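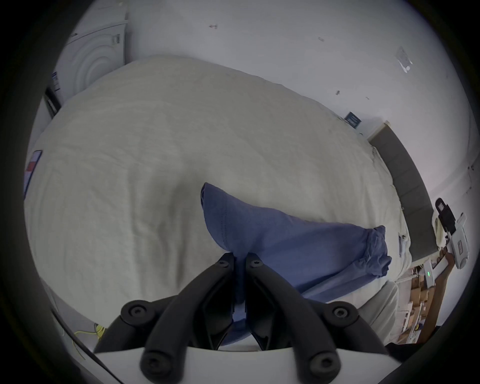

Zulmira Simões

Flutura: clothes on a bed

README, last updated August 23, 2023

Hello and welcome! Flutura is a collection of short recordings about one very ordinary chore, dealing with clothes that have ended up on a bed. I've been wanting to put this out for ages, and I'm so pleased it's finally in a shape other people can use.

What's in it

There are 1,247 recordings in this release. Each one covers a single garment, from the first touch until it is folded or set aside. T-shirts, shorts and shirts make up most of it, with a few towels because Ilídio Torres kept asking for towels (he was right, they're great). Soft bedding is part of the fun. A blue top on a puffy duvet behaves nothing like the same top on a table, and the duvet moves along with it!

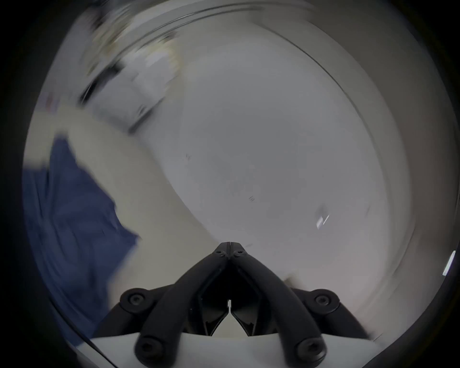

Some recordings have a lot of motion blur. I left them in and marked them "fast" in the notes column, so you can drop them if your work needs sharp pictures. Please look at a few before you do, though. Quick turns are a real part of tidying up and I'd hate to see them all thrown away.

Folders

clips/ holds the recordings, one folder per garment
notes.csv has one line per recording: garment, color, bedding, speed, outcome
folds/ has my drawings of the folds we used, scanned from paper
extras/ is everything that didn't fit anywhere else

Garment names

Use the names in notes.csv exactly as they are. "Shirt" means it has buttons or snaps, "top" means it doesn't. Denim gets its own tag, and so does anything knitted. If a garment is so crumpled that we couldn't agree on a name, it says "unsure," and I would rather keep it that way than guess.
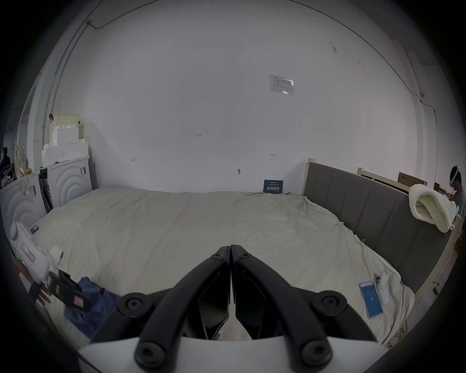 Bedding has its own column too: duvet, sheet or blanket. Loose sheets are my favorite, all those little folds that look like part of the shirt until you pull on one.

Known problems

The "outcome" column is blank for the first 3 folders. Ilídio is filling those in and they should be there in October. Blue is one single color in the notes, from pale to navy, and I do want to split it up.

Using it

Research and teaching are both fine. Please credit Flutura and send me a note, I love seeing what people do with it!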